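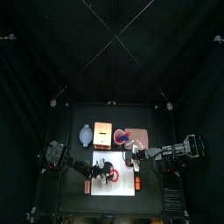 Subject: Re: [annan-bench] Table layout and glare on the white board
From: Marta Tkachuk
To: annan-bench list
Date: Mar 10, 2020

Bernadette Bouvier wrote:
> I would like to settle the layout before we print the setup sheet.
> My three questions:
> 1. Does the white board stay? It throws back a lot of light.
> 2. Can the bowl and the pink tray swap sides?
> 3. Are the two orange blocks part of the task or only markers?
> The Pleltari sheet from January still lists 41 items and most of
> them are no longer in use. I would rather start a new sheet than
> correct that one.

Answers in order.

1. The board stays for now. The reflection is strong, but the red ring is easy to pick out against it, and on the dark tabletop the board gives a clear edge to measure from. I have a matte sheet on order from Cluvent, 400 mm on the long side. When it arrives I will run the ring task on both surfaces and post the numbers. Please do not sand or tape the present board in the meantime.

2. I would leave the back row alone. Left to right it is: pale blue oval bowl, wooden box with the slot, white-and-red cup, pink square tray. The bowl has its tab handles at the top and bottom, so it needs more depth than width, and the left end suits it. The tray is flat and can sit next to almost anything. If you do swap them, note that a thin white cable runs across the lower part of the tray. It should be rerouted in either case.

3. Part of the task. They go beside the board, one off the lower-left corner and one off the right edge near the lower right. Neither should touch it. The sheet should say "beside" and give a gap – the old wording was "at the board", and two people read that as "on the board".

Other points for the sheet:

The small white cup goes on the board near its upper-left part, above the ring. The January sheet calls both this and the white-and-red one "cup". I suggest "small cup" and "round cup" throughout.

The round cup keeps its blue object and its red object, both standing above the rim. Do not push them down to make them level.

The slot in the wooden box faces up. Keep the reddish edge toward the near side so that the box is set down the same way each time.

For the item codes I would follow the Plastudent numbering, which ends at 71 and leaves room for additions. Send me the draft as plain text and I will fill in the gap values.

Marta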